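Counter Space, and Whether Yours Needs Saving

The Oakley housewares catalog landed again with its promise that 15 matching canisters will change the way you cook. I have my doubts. Lertchai Nakpan bought the full set in July, and his flour is still in the bag it came in.

Before you spend $200 on storage, try leaving a few things out and seeing which ones you reach for.
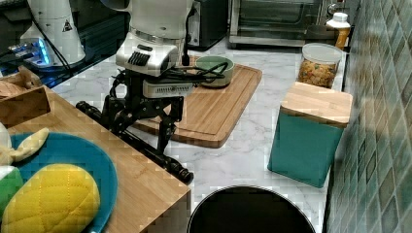

Sage green bowl, grooved cutting board, teal canister with a wooden lid.

I'm told a board with a groove keeps juice off the marble. Maybe so. Mine from Pradberg held a spoonful before it gave up, and the ad had shown a whole roast on it. Buy one because you like the size.

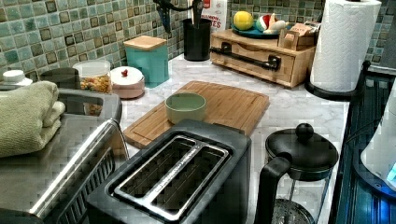

Clear jars are the one item on the Oakley list I won't argue with. You can tell when you're low, and you don't need a label maker. Pasta in yellow, orange and reddish shapes looks good enough in clear glass to stay out by the backsplash. A towel folded on top of an appliance is another story, and I'd move it before switching anything on.

Ukance is selling a "counter reset" class in Stasodgate for $100. Wiping down the counter at home remains free.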